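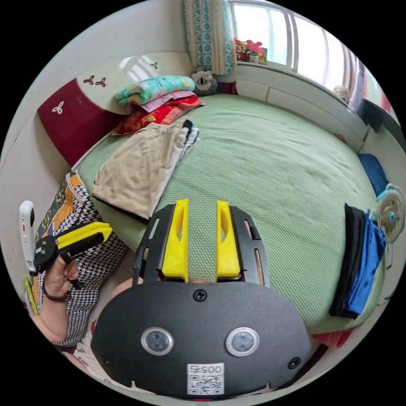
第33卷 第2292页

家务自动化

家务自动化指以机器替代或辅助人在住宅内完成日常劳动的技术领域,与工业自动化相对。其研究范围包括地面清洁、餐具清洗、物品收纳、衣物折叠和床铺整理等。其中,地面清洁机和洗碗机早已成为成熟商品,而涉及柔软物体的作业仍处于研究阶段。本条目主要叙述后者,兼及车间中的同类工序。

概述

卧室整理是该领域常用的考察任务。床上往往同时放有毯子、毛巾、枕头和叠好的衣物,各物尺寸、厚度和花色不同,彼此相叠。人可以从一摞毯子中单独抽出一条而不弄乱其余,机器要做到同样的事,须先判断各层的边界,再选定夹持点,并在移动中随时修正力度。

织物没有固定形状。同一条毛巾折叠、摊开或揉成一团时,外观差别极大,依靠预存模型识别物体的方法因此难以适用。浅色床单上的浅色毛巾、带花纹的毯面以及窗边的强光,也会增加视觉识别的难度。

手持夹爪

手持夹爪是由人握持操作的两指夹具,用于记录人在真实居室中完成家务的动作,供机器学习使用。常见构造为深色机身配一对平行夹指,机身可装有传感器窗口,并贴有编号和二维码以便区分。图中近处一具的夹指为黄色,标签编号为005;操作者左手另握一具。双夹爪适合折叠、铺展等需要两侧同时受力的动作,单夹爪多用于拾取和放置。

与遥控机械臂相比,手持夹爪便于携带,可直接带入普通住宅。其不足在于人的腕部和躯干活动范围较大,所记录的轨迹未必都能由机械臂复现,使用前需经筛选。

研究与试验

布兰布里奇(Branbridge)家居试验项目将卧室整理分为取物、展平、折叠、堆放四个环节,分别评定。项目9月的内部试验以毛巾对折为题,共进行80次,成功率在毛巾预先摊平时较高,在毛巾随意放置时明显下降。试验报告认为,主要失误出在寻找布角,折叠动作本身较少出错。

基尼亚(Kinyua)工作组侧重床铺整理,其方案由两台机械臂分立床的两侧,共同拉平床罩。该方案对床四周的空地有要求,床靠墙或紧邻柜体时无法实施。

车间应用

洗衣厂和成衣车间的条件较住宅简单。基利斯(Killis)洗衣车间采用罗内克斯(Ronex)折叠机处理规格统一的毛巾,由工人将毛巾逐条展平送入,机器完成折叠和码放。混有衣物或印花毯子的批次仍由人工分拣。展平送料一环至今未能取消,相关资料常以此说明织物抓取的困难。

评价

就现有水平而言,机器可在限定条件下完成单项织物作业,尚不能独立整理一间日常使用的卧室。速度是另一项限制:试验机械臂折叠一条毛巾的时间,通常为熟练者的数倍。此外,床边常有小型电器、玩具等杂物,机器须能避让,并在有人进入工作范围时停止动作,这方面的评定方法尚未统一。

参见:织物操作;双臂机器人;模仿学习;洗衣机械

本条目修订日期:2018/10/30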